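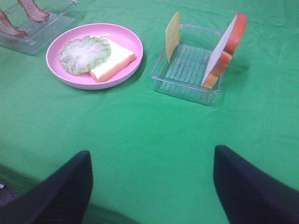 I've cured my own bacon again, and this time I'd be happy to give it to other people! Those of you who have been getting this newsletter for a while will remember last winter's attempt, which was so salty that even in a pan of lentils it took over the whole supper. I put it down to impatience and a very vague recipe. Most of us grow up with one fixed idea of a rasher, the same one the toy makers have, a wavy reddish-brown strip with a slightly paler, pinkish edge, and I think that was half my trouble. I kept looking for that colour. Bacon cured at home with plain salt and sugar comes out a good deal greyer, more like roast pork, and if you aren't expecting it you'll think you've done something dreadful.

So, the meat. I got a piece of belly from the butcher at Grasthorpe, boned but with the skin left on, and it weighed 2,720 grams when I got it home. That's a big piece and it only just went into my fridge. Half would be plenty for a first go (halve everything else too, obviously). Ask for the thicker end if you get the choice. The thin end cures much faster and you finish up with one half right and the other half like a salt lick, as I know to my cost.

For the cure I used 119 grams of fine sea salt and 57 grams of soft brown sugar, plus a good grinding of black pepper and two bay leaves torn up small. Please weigh it. I used to go by handfuls and that's how we got the lentils. Rub it in all over, push it into any flaps or folds, then put the whole lot in a strong food bag, squeeze the air out and lay it flat at the bottom of the fridge. Turn it every day, and leave the liquid in the bag.

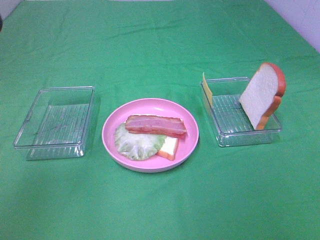

I gave mine six days. Then it was rinsed under the cold tap, patted dry with kitchen paper and put back in the fridge on a rack, uncovered, for a night and a day. Don't skip the drying, even if you're dying for a sandwich by then (I was). It slices far better, and it spits less in the pan, although it does still spit.

Fry a small bit before you slice any more. If it's too salty for you, soak the piece in cold water for an hour, dry it again and try another bit. Mine didn't need it, but the thin end was borderline and has gone into the freezer in lumps for soups. Keep the skin as well! A strip of it in a pot of split peas is lovely.

A word on keeping. This is a plain salt cure with no curing salts in it, so I treat it as fresh meat that has been well seasoned. It lives in the fridge, it gets cooked right through, and whatever we won't eat within a few days is frozen. If you want something to hang in the larder for weeks then you need a proper recipe for that, and it isn't this one.

One or two of you have asked about smoking it. I haven't got the nerve or the shed. There is a little smokehouse called Sæther, out past Tustbridge, that will take a home-cured piece and cold smoke it if you ring beforehand, and I mean to try them with the next one in May. I'll let you know how we get on.

As for what to eat it with, we had ours the first morning with fried eggs and the end of a loaf, and after that cut up small with leeks and a splash of cider. The leeks won. Slice them thinly, cook them slowly in the bacon fat with the lid on, then take the lid off and add the cider right at the end. Mustard on the side, and plenty of it.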